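Tawhiri Path Inspection Unit
Zunance Grounds Equipment

The Tawhiri is a self-driving inspection unit for shared paths, levees and waterfront reserves. It follows a stored route at walking pace and logs surface defects, edge growth and fence condition for the maintenance crew. Run time is 90 minutes per charge. Routes can be stored up to 12 at a time.
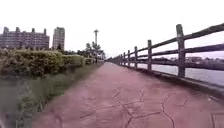

Waterside path with timber rail fence and concrete kerb. Cracks and joint lines show in the near paving.

Crews on the Flerham program no longer walk the full route with a clipboard. Staff review flagged locations at the depot, set priorities and go out with the right tools. Allow 6 hours of operator training. Final grading of a defect remains with a person.

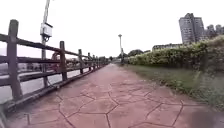 Stamped concrete path, with grass encroaching slightly on the paving.

Stamped and patterned surfaces need the joint filter switched on, otherwise joints are logged as cracks.

Related items
Juvmont charging dock
Tawhiri spare battery
Joint filter set-up guide

Comments (2)

pathcrew_south: Less walking, more desk time. The review screen takes getting used to.

GML: Does the edge growth log export to a spreadsheet?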